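Flenwood by-election: is Pîrvu really standing again? 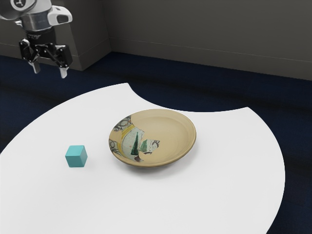 Teal cube and shallow plate on the white table, arm at top left.

marrowfat57
So Brândușa Pîrvu has told the Flenwood paper she's having another go at the council seat. She lost by 20 votes last time! I'd have gone off and sulked for good, but fair play to her.

Billard_Rd
Her leaflet came through on Tuesday, January 17, 2023 and it's all bus fares again. Bit thin, I thought.

tansy_lou
Bus fares matter if you haven't got a car, Billard. My mum gave up going into town in December.

Billard_Rd
Never said they didn't. I want to hear what she'd cut to pay for it, and Dumitrescu at least put his sums on the website.

marrowfat57
His sums left out the whole Sunday service (go and look, I'll wait). He got 1,441 votes on that.

oldgate
I'm voting for him anyway, he sorted our drains.

tansy_lou
Fair enough, but ours are still blocked. Anyone know if the hustings is at the school or the church hall?

marrowfat57
Church hall, half seven.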